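I went to the Tristberg open day on a Thursday with a low opinion of open days. Most of them give you a lanyard, a warm drink and a talk by somebody who has been told to smile. Tristberg gave me a sticker in place of the lanyard, and the drink was lukewarm, but otherwise it went to plan.

The building sits behind the bus depot and used to be a carpet warehouse. It now holds Flikon, a small outfit that makes and tests tabletop games for community centers, after-school clubs and adult day programs. Flikon says it has put its games into 15 towns in the region. I asked which towns and was told the list was on the website. It wasn't when I looked that night.

What drew me was the flyer, which promised "a whole party in one tray." I run a games afternoon twice a month at a neighborhood center, and I have a closet full of things that promised a whole party. Half of them need batteries that only one store sells. The rest have lost the piece that made them work.

The tour began at 10 a.m. in a front room with folding chairs and a screen. We watched a film in which children laughed at things we weren't shown. Then a guide in a green polo shirt told us that the company had moved from cardboard games to what she called "hands-on sets" because people are tired of reading rules. I believe that. I am tired of reading rules. But she then handed out a rules leaflet eight pages long, and a man behind me laughed out loud.

After that we were walked through to the back, past the shelving and a packing bench, to the room where the sets are tried out. The set they were showing is called Hevmont. Nobody could tell me what the name means. It is meant for two to four players, or teams if you have more people than that, and the idea is that everything happens on the tray. Each player or team has a buzzer. The loose things in the middle are the "prompts." A leader calls out a clue, you hit your buzzer, and if you are right you get to take the thing.

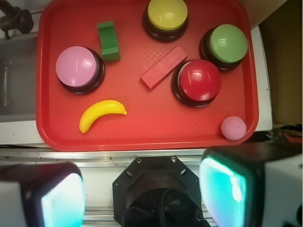
I have run buzzer games for years and I have a list of complaints about them, so I went down the list with the guide. My first was noise. Four buzzers in a small room with a hard floor will end a friendship. She said the sound could be turned down at the factory but not by the customer, which struck me as the wrong way around. My second was what happens when two people hit at once. The leaflet says the leader decides. Anyone who has been the leader knows what that is worth. I had two adults not speak to each other through an entire spring over a question about state birds.

My third complaint was the prompts themselves, and here I got less of an answer. A banana is a good prompt. It is yellow, it's a fruit, it has a shape everybody knows, and you can build a dozen clues on it before lunch. A golf ball is nearly as good. But a red block? The leaflet offers "something you could build with" and "something with corners," and after that it seems to run dry. The arch does a bit better, because you can say bridge, tunnel, doorway or rainbow. I suggested swapping the plain block for a spoon or a key. The guide wrote this down, or wrote something down.

There was also the matter of the red block on a red tray. I pointed at it. I said that one of my regulars has poor eyesight and would be reaching for that thing all afternoon. The reply was that the tray comes in other colors. When I asked to see one, the other colors were "planned for January."

We then got to play. I was put in a team with a couple who had come for the free parking and a teenager who had been brought by an aunt. The leader read clues off a card in the voice people use for small children. "I am long and yellow and monkeys like me." The teenager hit the buzzer before "yellow" and looked ashamed of himself. We won that round and lost the next one on a clue about sports that could have meant anything with a ball in it.

I will be fair to the game and say that people did get into it. By the third round the couple were leaning over the table and arguing about whether an arch can be said to "hold something up" when it has nothing on it. That is a better argument than I usually get from a quiz. The caps are a decent size for a hand that doesn't close well, and this matters to me more than anything on the leaflet. I have thrown out sets with buttons the size of a dime.

The tray is another thing I had doubts about and still do. It is the kind of tray you carry lunch on. The guide made a good deal of the raised rim, which she said keeps the pieces from wandering off. Fine. A rim does that. But I could buy a lunch tray at the restaurant supply store and put my own banana on it, and I said so, and the woman from the couple said she had been thinking the same.

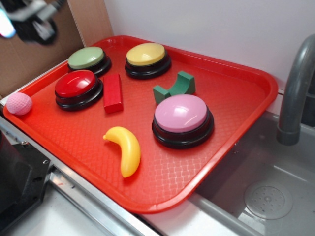 Report and photos by the editor of the Ninh Street Neighborhood Newsletter
Filed under: Visits, Games Afternoon

After the game we were taken to the part of the visit I had been waiting for, the prices. A single Hevmont set costs more than my center spends on coffee in a season. There is a discount for clubs, which you apply for on a form, and the form asks for your yearly attendance. I put down 2000, a number I can defend if you count the same people every time they come in. The guide told us that clubs with a yearly attendance of 4000 get a better rate. I asked why a bigger club should pay less when a bigger club has more money, and was told it was a good question.

She also claimed the buzzers had been tested for 2000 presses each. That sounds like a lot until you have seen my Tuesday group. With a lively team you could be through that by summer. I asked what happens then, and whether you can buy one buzzer on its own or have to buy the whole set again. Single buzzers can be ordered, she said. There was no price for them on the sheet. I have asked for it by email and will print the answer if I get one.

Storage came up too, from a woman who runs a church hall and had said nothing all morning. She wanted to know if the set has a lid. It doesn't. You slide the tray back into its box with everything on it, and she and I looked at each other, both knowing how that ends: a ball under the radiator and a banana in somebody's coat. The guide recommended a drawstring bag, sold separately.

Lunch was sandwiches in the front room. They were good. The egg went first. I talked to several people from other centers, and most of them had come with the same closet full of old games and the same worries about adding to it. One had bought an earlier Flikon set, a fishing game, and said it had held up well apart from the magnets. I asked how a fishing game works without the magnets. She said they use it as a sorting game now.

The afternoon talk was on "play and belonging," and I left halfway through it to catch the 2:40 bus.

Would I buy the set? Not at that price, and not until I have seen a tray in some color other than red. I would borrow one. Tristberg says it has a loan shelf for clubs in the area, two weeks at a time with a deposit, and I have put our name down for it. If it comes through, I'll run it at the games afternoon with the state birds people on opposite sides of the room.

For anyone thinking of going to the next open day: the entrance is on the depot side and the sign is small. Parking is free but fills up before ten. Bring your own cup if you like your coffee hot, and eat before the film if you're the hungry type, as the sandwiches don't come out until well after noon. Copies of the rules leaflet are in the rack by our front desk, next to the bus schedules.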